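4. Equipment planning for bimanual sorting cells

4.1 Scope of the planning problem

The preceding sections treat the sorting cell as a fixed asset. In practice the laboratory that buys one does so in stages, under a budget that is set once a year and revised rarely. This section describes the procedure used at the Carden site to decide what to buy, in what order, and how much of the budget to leave uncommitted. Arm selection is covered only briefly. The arms account for the largest single line in the budget, but they are also the line on which the buyer has the least room to move: few suppliers meet the reach and payload requirements of Section 3, and their list prices are close together. Most of the avoidable cost was found in end effectors, cabling, work surfaces, containers, test objects and operator time.

We define a cell as two arms, two end effectors, one work surface, a set of containers, a set of test objects, and the fixed sensing needed to record a trial. Computing and network equipment are excluded. They are shared across cells at Carden and are charged to a separate account. Floor space is also excluded from the cost model, although it enters the plan as a constraint (Section 4.4).

4.2 Cost categories

Costs are assigned to three categories. Category A covers capital items with an expected service life longer than the project: arms, controllers, mounts and tables. Category B covers items expected to be replaced at least once during the project: fingers, finger pads, cables, cable guides and camera brackets. Category C covers consumables and low-cost items that are bought locally and replaced without a purchase order, including bins, trays and test objects.

The first version of the plan, prepared in March by F. Rahimi, contained only Categories A and C. Category B was folded into A on the assumption that spare parts would be supplied under the manufacturer's warranty. This was incorrect for fingers and pads, which the arm supplier classed as wear parts, and for external cabling, which had been bought from a different vendor. The revised plan, approved 2/5/23, separates the three categories and assigns to each its own reserve. Category A carries no reserve. Category B carries 12 percent of its own subtotal. Category C is funded as a flat monthly allowance and may not be carried over.

The reserve for Category B was set from the maintenance log of an older cell, referred to here as Lutura, which had been in use for five years under a comparable duty cycle. The log is incomplete for the first of those years. We used it as it stood and did not attempt to fill the gap.

4.3 Task set and the items it requires

The purchase list is derived from the task set. Each task is broken into the contact events it contains (grasp, lift, transfer, release), and each event is matched to the hardware it needs. A task that requires a capability no other task uses is flagged and reviewed before any purchase is made on its behalf.

The bin sorting task was chosen as the reference task for planning. It uses both arms, it can be run with low-cost containers, and it places rigid and soft objects in the same workspace. Rigid, flat-sided objects set the requirement for grip alignment and pad friction. Plush objects set the requirement for jaw opening and for tolerance of uncertain contact geometry. A cell equipped for both covers most of the remaining tasks without further Category A spending. Figure 4 shows the left arm holding a rigid object above the left bin, with plush objects in the right bin.

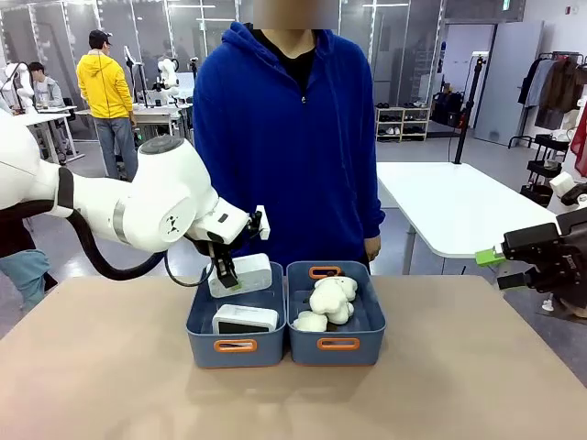
12 min read

Figure 4. Bin sorting, the reference task for equipment planning. The left arm carries a two-fingered gripper; the external cable is visible beneath the arm.

Three planning decisions follow from the reference task. The first concerns the containers. Early drafts specified machined trays with locating pins, which would have fixed the container pose to the table. These were removed from the list. Open-topped plastic storage bins with cut-out handles were substituted, at a small fraction of the price, and the bin position was made part of the trial record. The change moved containers from Category A to Category C. It also removed a lead time that would have delayed the first trials, as the trays were to be made to order.

The second decision concerns object duplicates. The object list calls for more than one unit of certain rigid items, so that a trial can include a held object and a similar object already in the bin. Duplicates are cheap when bought together and hard to obtain later. Consumer goods are revised without notice, and a replacement bought a few months after the original may differ in mass, surface finish or marking. We therefore recommend that all duplicates, including spares intended for storage, be purchased in a single order.

The third decision concerns cable routing. An external cable must have enough slack to follow the wrist through its full range, and slack brings its own costs. A loop beneath the arm can catch on a container wall or sweep an object on the table. Two options were priced: a guided sleeve along the outer segments, and a plain loop with a replaceable connector at the wrist. The plain loop was selected for the first phase. The sleeve is listed as a deferred item, to be bought if the replacement rate for cables exceeds the Category B allowance in two consecutive quarters.

4.4 Floor space and shared use

Each cell at Carden occupies part of a shared room. Storage, desks and other robots are located within the same room, and the plan must allow for people who are working nearby on other tasks. The arms are operated at reduced speed whenever a person stands at the table. This restriction lowers throughput, and a plan that estimates trial counts from the rated speed of the arm will overstate them. We used the reduced speed for all estimates.

Fencing was considered and rejected for the first phase. A fixed fence would have required the room layout to be changed and would have prevented staff from reaching the table between trials. The cost of the fence was modest; the cost of moving adjacent desks and power outlets was not. Light curtains were also priced. They remain on the deferred list, together with the cable sleeve, pending a review of the site safety assessment.

The table itself received more attention than its price would suggest. A matte top was specified to limit glare under ceiling strip lighting, which had caused segmentation errors in trials on Lutura. The specification states the finish and the overall size and leaves the material open. Two local suppliers were able to meet it from stock.

4.5 Operator time

Operator time is often left out of equipment plans on the grounds that staff are paid from another source. We include it, as it affects which equipment is worth buying. During bin sorting an operator resets the objects after each trial, checks the bin positions, and records any fault. At the planned volume of 80 trials per session, reset time is the largest single use of operator hours.

An automatic reset device was quoted by one vendor, Stavier. The unit would tip each bin and return the objects to a hopper. It was evaluated on paper only. The design assumed rigid objects of similar size and made no provision for plush items, which would have had to be excluded from the object set or reset by hand. With manual reset still needed for part of the set, the expected saving did not cover the purchase within the project period. The quotation was declined.

A less costly measure was adopted in its place. The second arm, which is idle during part of each single-arm trial, is scheduled to return objects to their start locations where the object and the start location are both within reach. This requires no new hardware. It does increase wear on the fingers of the second arm, and the Category B estimate was raised to match.

4.6 Order of purchase

The order of purchase is constrained by lead time and by dependency. Arms and controllers are ordered first. Mounts are ordered only after the arm base dimensions have been confirmed against the delivered drawings – a step that was skipped for Lutura, where the mounts had to be redrilled. End effectors follow. Tables, bins and test objects are bought last, in the interval between arm delivery and commissioning.

Two end effectors of different types may be fitted in the same cell. This was debated at the planning stage. Matching grippers reduce the spares inventory and allow fingers to be exchanged between arms. Mixed grippers widen the range of objects the cell can handle and protect the project against a supply failure at one vendor. N. Ndung'u, who prepared the spares analysis, found that the additional inventory cost of a mixed cell was small as long as the finger pads were cut from common stock. The plan therefore permits mixed cells but requires a common pad material and a common pad thickness. Finger attachments made in-house are permitted on either side and are charged to Category B at the cost of material alone.

Spares are ordered with the original equipment. For each end effector we specify one complete set of fingers, two sets of pads and one wrist cable. The minimum order from the pad supplier, Sharifi, was 295 pads, well above the forecast for a single cell. The excess was divided between this project and two others at the site, and the unit cost was recalculated on that basis. Laboratories planning a single isolated cell should expect a higher pad cost than the one reported here, or should seek a supplier with a lower minimum.

4.7 Limitations of the plan

The model does not include depreciation, and it treats the arms as having no resale value. Both simplifications overstate the cost of Category A to a laboratory that intends to sell or transfer the cell at the end of the project. Currency variation was handled by requiring quotations in a single currency with a fixed validity period, and it is not modeled further.

The reserve for Category B rests on one maintenance log from one cell. The objects handled on Lutura were mostly rigid, and pad wear under repeated contact with plush fabric may differ. Fiber accumulation on the pads was reported by operators but was not measured. A cleaning interval has been added to the maintenance schedule, and pad condition is now recorded at each interval using the form given in Appendix B.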